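### 3.2 Lisibilité des posologies, valériane et mélisse

Corpus repris de la section 3.1, sans les gélules d'huile. Départ : 2892 fiches produit. Après retrait des doublons (même code, même fabricant, seul le prix change), il en reste 2336. Le tri a été fait à la main pour les libellés ambigus, par script pour le reste.

Codage : une fiche = une posologie, point. Quand la fiche en donne deux (« adulte » puis « personne agée »), on garde la première. Choix discutable, voir les limites. Trois états possibles pour la dose : chiffrée, vague (« selon besoin », « quelques comprimés »), absente. Même chose pour la durée de cure, codée à part.

Double lecture sur 284 fiches. Accord sur 277. Les désaccords portent tous sur la durée, aucun sur la dose. Cas typique : « en cure de fond, à renouveler ». Chiffré ? Non. Vague ? Sans doute. Un codeur avait mis absent. Tranché en vague partout, et la grille corrigée dans ce sens.

Par gamme, à gros traits :

- Bremano : dose presque toujours chiffrée, durée souvent absente. Libellés très homogènes, on dirait une fiche unique recopiée.
- Lillus : l'inverse. Durée donnée, dose en « cuillères » sans dire lesquelles. Le sirop et les comprimés partagent la même notice, d'où des conseils sans objet pour l'un des deux.
- Beddoe : variable d'un produit à l'autre, pas de tendance nette. Les tisanes en vrac tirent la gamme vers le bas.

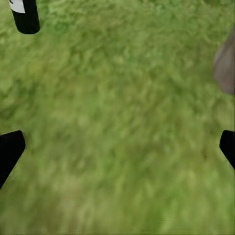 Figure 2. Herbe (premier rendu) ; surface mouchetée, gris et blanc (second rendu). 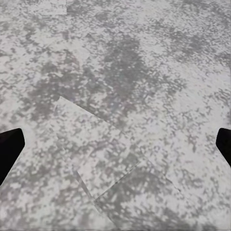
**Maëlle Quintric**, ingénieure d'études, analyse des notices et rédaction de la section 3

Reste la question des mises en garde. Recherche par mots-clés d'abord (somnolence, conduite, alcool, grossesse), puis relecture des fiches sans aucun résultat. Utile : plusieurs écrivent « ne pas prendre le volant » sans le mot conduite, et passaient donc à travers. La liste a été complétée et le script relancé sur l'ensemble du corpus.

L'avertissement grossesse est de loin le plus fréquent. Alcool, rare. Interaction avec un somnifère : presque rien, sauf chez Dollard où la phrase figure sur toutes les fiches de valériane, y compris celles à faible teneur. Gamme Dollard non comptée plus haut, trop peu de références pour comparer.

Poids et format du conditionnement relevés aussi, mais inexploitables en l'état. Le poids indiqué est tantôt net, tantôt brut, et l'unité manque parfois. Pas de calcul de dose journalière à partir de ces champs, donc. A reprendre si les fabricants répondent ; relance envoyée en novembre.

Limites. Fiches en ligne seulement, les étiquettes physiques n'ont pas été consultées, et rien ne garanti que les deux concordent. Le choix de la première posologie écrase les doses pour sujets agés. Enfin, une dose chiffrée peut être mauvaise : on mesure ici la présence de l'information, la justesse est traitée en 3.3 avec les teneurs en extrait.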